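3.2 Timing of result release and uptake of resit places

The second part of the study looked at what candidates did in the days after their results came out. All five colleges in the sample release end-of-year marks through Nurside, the shared student records portal, and all five offer a resit in the autumn to candidates who fail one or two papers. The colleges differ in how they announce the release. Two give a fixed day and hour a fortnight ahead. The other three give a range of days and confirm the hour by text message on the morning itself.

The records cover 1152 candidates who failed at least one paper in the June session and were entitled to resit. Names and candidate numbers were removed by the college offices before the files reached us. For each candidate we had the time of first login after release, the time of any resit registration, the papers failed, and whether the fee had been paid or waived. We did not have marks below paper level, so we cannot say how close a candidate came to the pass line on any one question.

Candidates at the fixed-hour colleges logged in sooner, as expected. They also registered for the resit sooner, and this held when we compared only those who had failed a single paper. At the other three colleges many candidates first logged in during the evening, when the exam office was shut, and registered late in the window or missed it. Staff at two of these colleges told us that the text message had gone to a parent's number in many cases, as this was the number given at enrolment.

A questionnaire was sent to 500 of the candidates, chosen at random within each college. It asked how they had learned of the release, whether they had understood the resit rules before seeing their marks, and who they had spoken to first. The wording was tested by Samah Bensaid and Younes Salem with students who had sat the exams a year earlier, and two items on family income were dropped after that test. Practical subjects were covered by a separate item, as the resit for these includes a workshop task and places are limited by the benches available.

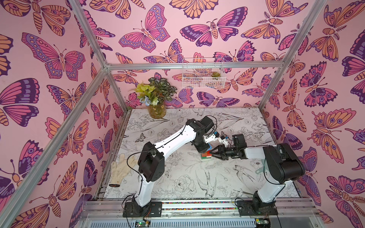
Figure 5. Two robot arms at a tabletop workspace enclosed on three sides by butterfly-patterned walls.

Answers to the item on resit rules were weaker than we had hoped. A common mistake was to think that a candidate who resits keeps the higher of the two marks. In fact the second mark replaces the first at four of the colleges, and only one college keeps the higher. The rule is printed in the student handbook but does not appear on the results page. Several candidates wrote that they would have waited a full year had they known.

The item on practical subjects also showed some confusion. Candidates often took the resit date for the written paper to be the date for the workshop task as well. The two are set by different offices, and at one college the workshop dates were posted only after registration had closed.

We also asked about the cost. The fee is waived for candidates who already receive a bursary, but the waiver has to be claimed on a paper form. Most of those who did not claim it said they had not seen the form. Interviews with exam office staff, carried out by Rania Abdel Hamid, gave the same picture. The form is kept at the front desk and handed out on request.

These results should be read with some care. The colleges were not assigned to a method of release, and those with a fixed hour are also the larger ones, with longer office opening times. Section 3.3 takes up this point using staffing figures for each exam office.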